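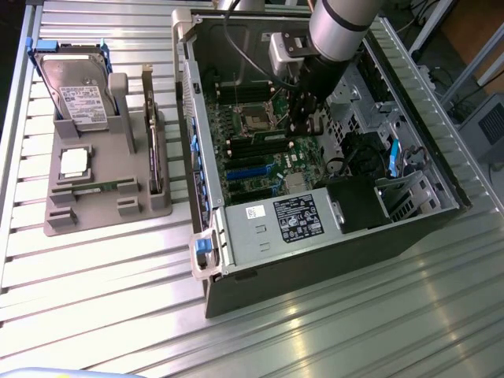
March. The arm has been on bench 21 for three weeks and I still walk to the wrong side of the table to start my shift. My old stool is over by the window. Iwona Ziółkowski moved it and told me I could have it back for breaks.

The job used to be mine from lid to lid. Open the tower, seat the processor, memory, card, drive, close it up. Now I load the grey holder, put the case on its side and let the arm go. Cumness sent us 1211 towers for this order and Folance wants them all before winter.

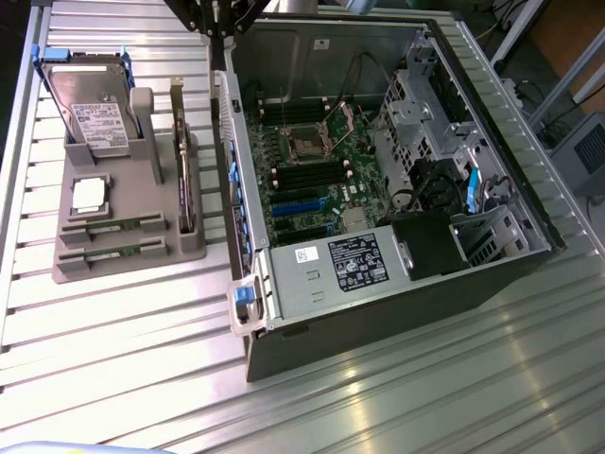

My wrists are better, I'll say that. By the end of the Dodgate job I couldn't open a jar. What I don't like is the standing and watching. Iwona says my job title is changing to cell operator – same pay, new shirt.

After lunch

Went through the card step with Iwona. The slot is tight on these boards and the fingers have to come down dead straight, so she wants a person beside it until she trusts it.

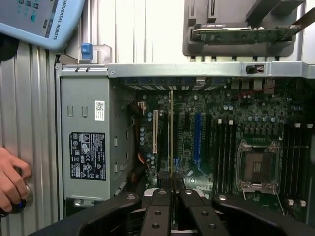
Before knock-off

Memory next. I asked what happens to the two on nights and she said they'd be trained the same as me. I hope so. Wieczorek, the other shop, put theirs on packing.

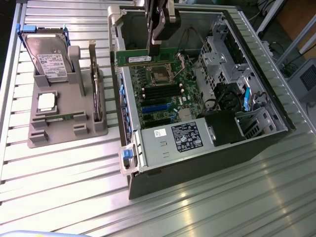
I wrote my own notes on how a stick should feel going in and gave them to her. She read both pages and asked me for more on the processor lever, so I'll do that tonight after tea.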